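Proceedings › Simulation and Safety › Papers › Section 4: Failure analysis

4. What went wrong, and in what order

The fault we had been looking for was a dropped object. We had built an alarm for it, tested the alarm with some care, and given it a pleasing red colour in the log viewer. The fault we got was of another kind. In 36 of the 1,035 simulated trials in the Floltden set, the planner reported a completed grasp while the geometry at the wrist was in a state that no workshop would permit, and the alarm stayed quiet throughout.

4.1 Contact that is not contact

All trials used the same two-fingered gripper model and the same wrist view, rendered inside the Irnlow rooms, a collection of furnished interiors chosen for their clutter. The task in each was to approach an object, close on it, lift and withdraw. The object could lie near, under or against other bodies, and the planner (Apaza, in the release we had at the time) was expected to treat those bodies as solid. It had been told that they were. We checked.

Figure 4 collects four wrist views from a single run, lettered in the order in which they are discussed. The letters should not be read as time stamps. 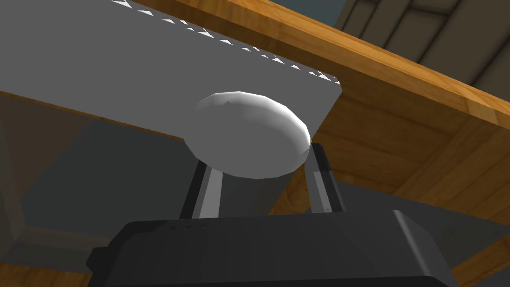 Proc. Sim. Safety, Vol. 33, p. 683

The first view (4a) has the two fingers on either side of a white, egg-shaped body whose top is pressed against the grey slab over it, or overlaps it. Which of the two it is matters a good deal, and the picture cannot settle it. The contact solver could not settle it either. It reported a small negative distance between egg and slab, which in its own terms means that one is inside the other, and then passed the value to the planner with its sign removed. The planner read a small positive clearance and was satisfied.

The dropped sign is a single line in the bridge between the solver and the planner. It was put there by one of the present authors, in March, to silence a warning. The warning was correct.

Along the far side of the same slab there is a row of small white triangles where the grey meets the wood. We had seen marks of this sort for months and had filed them under cosmetic faults, together with bad shadows. They are what a renderer will often draw when two surfaces compete for nearly the same place. With hindsight, a reader of the pictures would have had cause to ask questions well before a reader of the logs. The logs had nothing to say on the matter.

4.2 The hand and itself

Once the sign had been put back, we expected the bad trials to clear. Most did. The remainder shared a second fault, this time between parts of the hand. The planner holds a list of pairs of bodies that are allowed to touch, so that a finger resting on its own housing does not stop the work. The list is written by hand, and somebody had been generous with it. Every part of the gripper was excused from colliding with every other part, and so the planner was free to choose wrist and finger positions

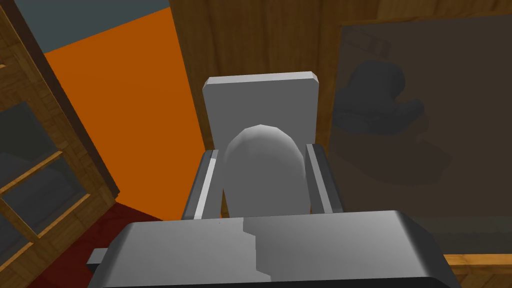 that no built gripper could reach, and it would have been told nothing was amiss. A shared grey material does not help the human checker. Plate, rails and fingertip all have one colour in our renders, and where they overlap in the view it takes a patient eye to say which part is in front and which is merely inside. We have since given each link its own colour in the debugging build. The result is ugly and has been popular.

We cut the list of excused pairs down to those joined directly by a joint. This made the planner slower and much more honest. It also made it refuse a number of poses that had previously been counted among our best results, a fact we report here with less pleasure than we reported the results.

4.3 Approaches from underneath

The third group concerns the direction of approach. Nothing in the Floltden task forbids the hand from coming at a table from below, and the planner, which has no sense of what is polite, did so whenever the sum of joint travel came out smaller. From beneath, the table top is a ceiling, and the object is a bulge hanging from it. In 4c the rounded knob sits above the open fingers, slightly left of the midpoint between them, and attached to
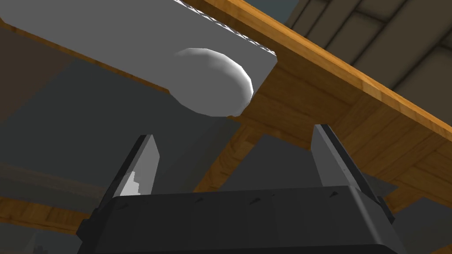

a slab that is a good deal larger than the gap could ever admit. The grasp scorer looked only at the knob. It took the local curve of the surface, found that two fingers could close on it, and gave no thought to what the knob was part of. A score of this kind is fair for loose objects on an open surface. It is a poor guide to anything with a large flat body on the end.

Lifting from such a pose means pulling down, away from the table. The planner's idea of success was that the object should end up further from its support than it began. A downward pull meets that test perfectly well if the distance is taken without direction, and by now the reader will have guessed how we took it. We had made the same mistake in two places, several weeks apart, with separate comments explaining why it was harmless.

4.4 Empty hands, full marks

The last group is the simplest and the most embarrassing. Here the fingers are apart with nothing between them, and the background is plain: a wall of stone blocks on one side, a brown wall and a wooden window on the other. Any person shown 4d would say that the gripper holds nothing.

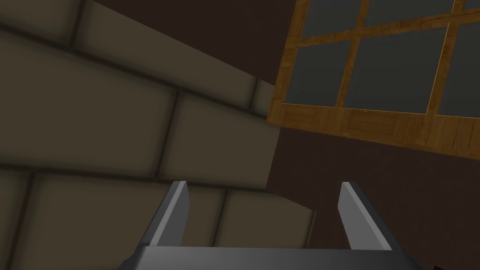 Zoltbridge Manipulation Safety Group, Department of Mechanical Systems

The success test did not look between the fingers. It asked whether the grasp flag had been raised and whether it had since been lowered. Lowering it was the job of the drop alarm, and the drop alarm watched for an object leaving the hand at speed. If the object had never properly been in the hand, it could not leave it, and so the flag stayed up for as long as the hand cared to travel. An empty gripper was, by our definition, extremely secure.

We now clear the flag at every planning step and require it to be earned again, using finger gap and contact force together. Neither is enough alone: the gap test passes a finger jammed on a stone edge, and the force test passes a hand squeezing itself.

4.5 What this means for a real arm

None of these trials damaged anything, there being nothing to damage. The same bridge code, however, was due to be moved to the bench arm in August, with the dropped sign still in it. On that arm a negative distance is a finger being driven into a table, and the software would have described the event as adequate clearance. The move was put off. The bench arm now runs with a force limit set in its own controller, out of reach of the planner and also of the authors, and all 1,035 trials were run again before it was switched on. The revised scores appear in Section 5 and are lower.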